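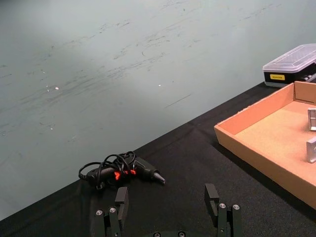

The bench at Femetix, with the parts tray over on the right.

I got to the Femetix open day a little after two in the afternoon, later than I'd planned, because every parking spot on the Friesen side of the building was taken. The coffee was gone too. But the engineer who runs the two-arm bench was between groups, and she let me stand right up at the black cloth and ask her anything I liked — which I did, for most of an hour!

My first question was why brackets. I'd expected something flashier, I guess.

"People ask me that every time," she said, laughing. "Brackets are awkward. They're shiny, they have holes in them, and they don't lie the same way twice. If you want to learn how to handle parts, start with something annoying."

She has been at Femetix for five years and came over from a packaging company called Istis, where she says she spent her days "fixing things that went too fast." The software on this bench is called Hivevari, and it's her baby. She lights up when she talks about it (I understood maybe half).
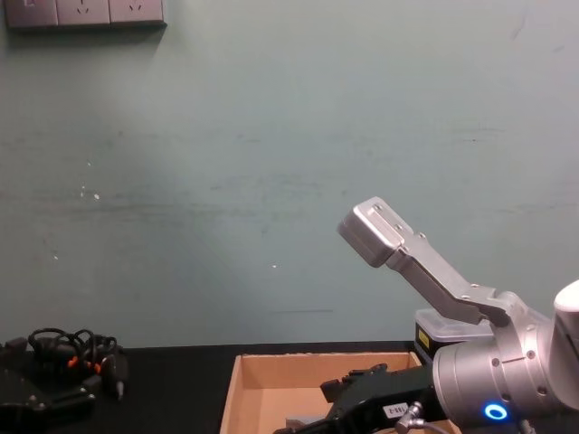 Two grippers on the job, the silver one up high and the black one down by the box.

I wanted to know how you keep two arms from knocking into each other. She told me that was the part that kept her up at night last winter.

"Each arm has to know where the other one is going, and I mean going, not where it is now. We had it wrong for months. You'd hear a clunk from across the room and everybody would look at me."

And the cardboard? I'd figured a company like this would have fancy molded trays. She shrugged. Cardboard is cheap, she said, and when a tray gets crushed you fold another one.

"I've gone through a lot of cardboard. I have a favorite supplier. That's where my life is at." 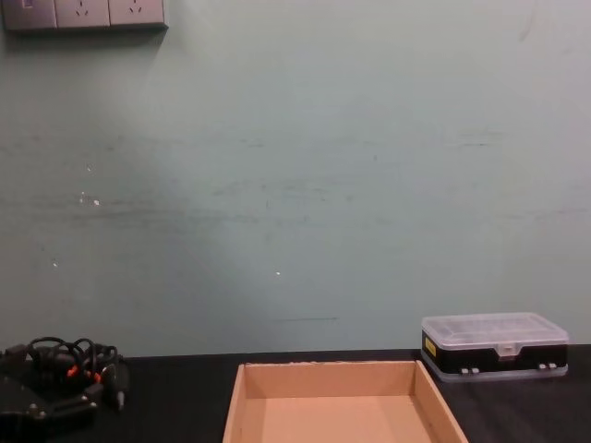
What visitors want to know

By this point a family had come up beside us, and the kids had much better questions than mine. Does it get tired? Can it wave? The engineer answered every one of them with a straight face. (It can wave. She wouldn't let it.)

The grown-ups mostly ask about jobs and about money. On money she stayed vague, though she did say that one replacement cable set had cost her group $3,000, and she still sounded sore about it. On jobs she took longer to answer.

"My dad sorted hardware for a living, and his hands hurt all the time. I think about him a lot when I'm working on this. I don't have a big speech. I'd just like it to be good at the boring part."
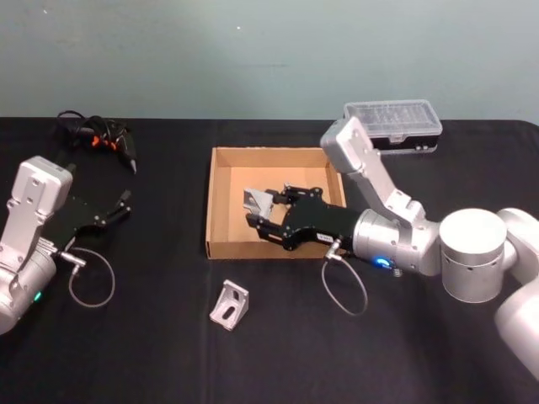

One bracket in the gripper at the box, another on the cloth out front.

I asked what she'd be working on next, and she said smaller parts, then soft ones, then maybe bags, "if I'm feeling brave." The next open day is in April, and she's hoping to have the small parts going by then. I told her I'd come back and check, and that I'd leave the house earlier. She said to bring my own coffee.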